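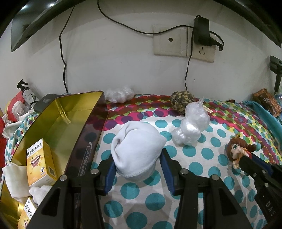
White fleece on the spotty sheet.

Jilum review: the channel planner that got my numbers moving
By Sabina Ranasinghe
November 20, 2025

I run a small video channel about mending and looking after clothes, and for most of its life I planned it in a paper notebook with the corners chewed off. Jilum is a planning and stats tool for people who post videos, and I've been using it since January. I love it! There are a few grumbles further down, but I'll start with the good stuff.

Setting up took 45 minutes, most of that spent typing in old video titles (you can import them, I just missed the button). After that you get a board with every idea as a card, and each card holds your script, your shot list, your thumbnail drafts and the date it goes out. When the video is live, the same card fills up with views, watch time and the point where people wander off. Having the script right next to the drop-off line is brilliant. I found I was losing a big chunk of viewers during my hello, every single time, so I cut the hello down to one sentence.

My channel had 2,026 subscribers when I hit my first proper milestone, which was being able to pay for my own thread and needles out of the ad money. Small beer next to the big family channels, I know, but I did a little dance in the kitchen.

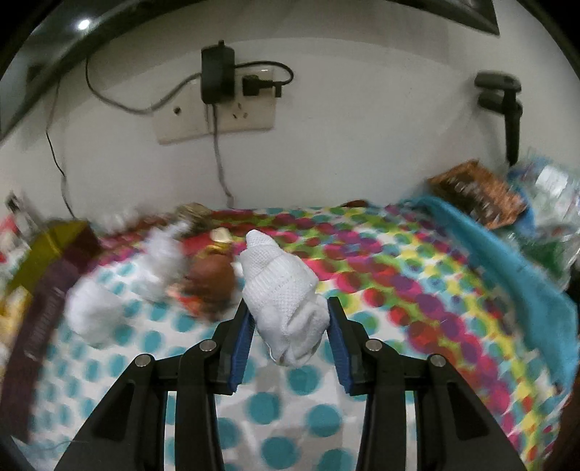
The thumbnail tester is the other thing I'd miss. You load 2 versions and it swaps them over for you, then shows which one got more clicks. My friend Dinesh Mondal swears by bright yellow lettering and I can now prove to him that my viewers couldn't care less. Plain background, close-up of the stitch, short title. Done.

Now the grumbles. The phone app is slow to open and it signs me out far too often. Sponsorship tracking is thin: there's a box for the fee and a box for the deadline, but nowhere to attach a contract, so mine still live in an email folder. And the free plan stops working once a channel has had nearly 2,000 views in a month, a limit you'll reach sooner than you think if one short video takes off.

I tried Stekari before this and found it prettier but fussier, with lots of colour wheels and no easy way to move a date. Yasir Farooqui, who films cookery, still prefers it for the recipe templates, so have a look at both if food is your thing.

Support has been lovely. I wrote in about a card that had vanished and Dilruba replied the same afternoon with the fix (it was in the archive, my fault entirely).

I've paid for another year, and the notebook is now for shopping lists.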